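Workshop Tips: Recording Handover Examples for a Two-Armed Robot

Clear the floor first. Cables lying across carpet catch shoes and wheels, so tape them down or route them along the wall before the first take. Move chairs and carts to the side and leave the middle open.

Agree on one task per session. A session labelled "pass the object" should contain nothing else. Keep each take under 20 seconds and begin every one with both robot hands in the same starting pose. Vary the person, the clothing and the direction of approach. A learning system trained on one colour of sleeve will favour that colour.
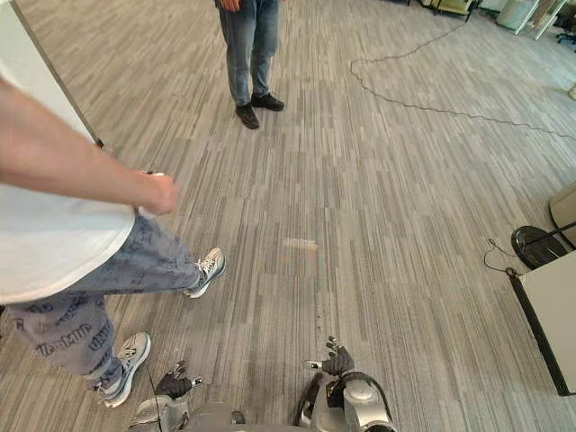

WALTSIDE, November

Small, pale objects are harder to label when the fingers close around them. Hold the item so that part of it shows past the thumb, and keep the arm extended until the operator calls the end of the take. Anyone waiting for a turn should stand well back with hands down.

Discard a take if the operator corrects the grip more than 2 times. Keep honest failures in a separate folder, labelled as failures. Doina Radulović's naming scheme (task, person, take number) works well and sorts properly in any file browser.

Check finger caps and sensor tabs every 20 takes. Re-seat a tab by hand with the power off. Rest the operator after 7 sets, as tired operators produce jerky motion that has to be trimmed later.

Back up to a second drive before changing tasks.

Filed under: Workshop, Recording, Carpeted rooms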